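Chapter 5
Gathering Examples
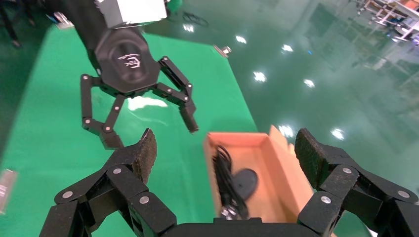
5.1 The part of the job that is mostly a table

Readers who have come straight from Chapter 4 will be expecting more math. There is some, in Section 5.6. Before that comes the business of getting the numbers to do the math on, and this takes up most of the working life of anyone who trains a robot to use its hands.

A learning system of the kind treated in this book copies what it is shown. Show it two arms working over a cardboard box with a cable in it, and it will form an opinion about boxes and cables. The opinion will be narrow. It may also be about the wrong thing, such as the color of the table, and the system will hold it with great confidence until someone changes the table.

We will call one complete showing an episode. An episode starts with the arms in their rest position and ends when the operator presses the pedal. Everything between is recorded: the joint angles, the finger openings, and the view from each camera, including the ones on the wrists. A wrist camera sees a great deal of its own gripper and whatever is between the fingers. New students tend to ask whether the gripper can be cropped out. Leave it in. The position of the fingers against the object is most of what the system has to learn.

5.2 The Korkari set

Throughout this chapter we follow one collection, made by Monique Delorme and Lionel Hervieu at the Korkari lab. The task was to handle small items with cables attached, in and out of open boxes, using two arms. On paper this took one line. Delorme's original plan called for 2,000 episodes and allowed no time for lunch.

The set finally held 1,480. The difference is instructive and we will come back to it in Section 5.4, but the short version is that cables do not repeat themselves. A block put back on its mark is the same block. A coiled cable put back on its mark is a new problem with the same part number, and operators who have just solved the last one are inclined to take it personally.

Hervieu's answer was a reset sheet with 16 starting arrangements: cable bundled against a wall of the box, cable across the middle, connector on top, connector buried, and so on. Operators worked down the sheet in order. Left to choose for themselves, they had chosen the easy arrangements, and had done so with such consistency that the first 200 episodes could be described as one episode with a large file size.

5.3 What counts as a good example

The obvious rule is to keep the successes and delete the failures. Students like this rule, and it is fine for a first attempt. Its weakness is that a system raised only on clean work has never seen a missed grasp, so when it misses one it carries on and places nothing, very gently, in the correct spot.

The Korkari operators therefore kept any episode in which a mistake was made and then put right within the same recording. A dropped connector that was picked up again stayed in. A dropped connector followed by the operator's own hand coming to the rescue did not, however politely the hand behaved.

They also logged hesitation. An operator who stops to think leaves a stretch of recording in which the arms hang still over the box, and the system will learn this too. Rosine Arnaud, reviewing an early batch, found that the trained arms paused before every grasp for almost exactly as long as one particular operator did. The operator in question was Hervieu, who asked that it be recorded here as care.

Before going on, write a reset sheet for a task of your own. Give it to a classmate without explaining it, and watch where they stop reading - you will need those notes for the exercise in Section 5.4.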